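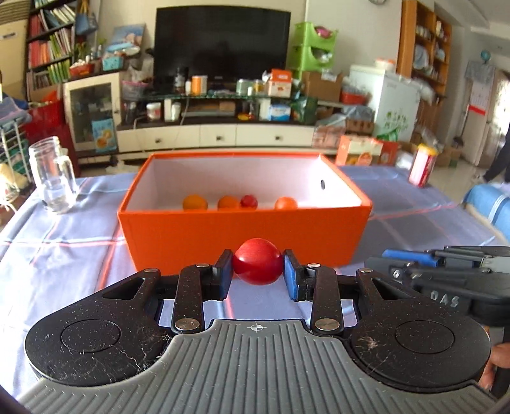 Week 2: Sorting and Packing Small Tomatoes at Home

Welcome back, everybody. Last week we talked about when to pick, and a good many of you stayed afterward to ask what on earth to do once the bowl on the counter is full, so tonight is for that. Small tomatoes are forgiving in most ways, but their skins are thin and they don't care for being piled up, and a little patience at the table will save you a good deal of mess later on.

Setting up the table

Any table will do, and the one in the living room is often better than the kitchen counter, where there's always something in the way. Put a cloth down first. A checkered cloth like the pale blue one is lovely for this — a fruit that gets away from you shows up right away, and a few wrinkles in the cloth will slow it down before it reaches the edge. Keep a jar nearby with nothing in it. A mason-jar mug with a handle is my favorite, and it can take the split ones you mean to eat the same day.

Choosing a box

You don't need anything bought specially. A shallow cardboard box is fine, and if you can find one with a white inside, like the orange box on our table, please hang on to it! Colors are so much easier to judge against white, and a soft spot or a speck of dirt has nowhere to hide. A small hole in the side wall does no harm at all and lets a bit of air through. Do wipe the box out and let it dry completely before you start.

Placing the fruit

Start along the back wall and work toward yourself. Set each one down on the floor of the box and let go only when it's resting there. Dropping them in, even from a couple of inches, can bruise the underside where you won't see it until later in the week. Hold each fruit by its sides, with just enough pressure to lift it. If the skin dimples, ease off.

Red and orange can share a box as long as they're equally ripe. It's pretty, too, to have a red one sitting in a row of orange. Leave a gap wherever you like. The row doesn't need to be tight, and a bit of room makes it easier to reach in later for the one you want.

One layer is best. If you really must go to 2 layers, lay a folded paper towel between them and put the firmest fruit underneath.

A word on varieties

Several of you are growing Gremby, the round red one, and it packs very nicely. Kirkel is orange and a touch softer at the shoulders, so give it the top layer. Prulau splits if you so much as look at it after rain — eat those first.

For next time

Please pack one box at home, using 200 grams of small tomatoes or whatever you have, and leave it on a shelf out of the sun. Look it over every 2 days, take out anything soft, and jot down what you removed and where in the box it had been sitting. Bring your notes along on Sunday, and bring the box as well if it isn't too much trouble. We'll be in the Rajput Room again, and the side door will be open early for anyone who'd like help carrying things in.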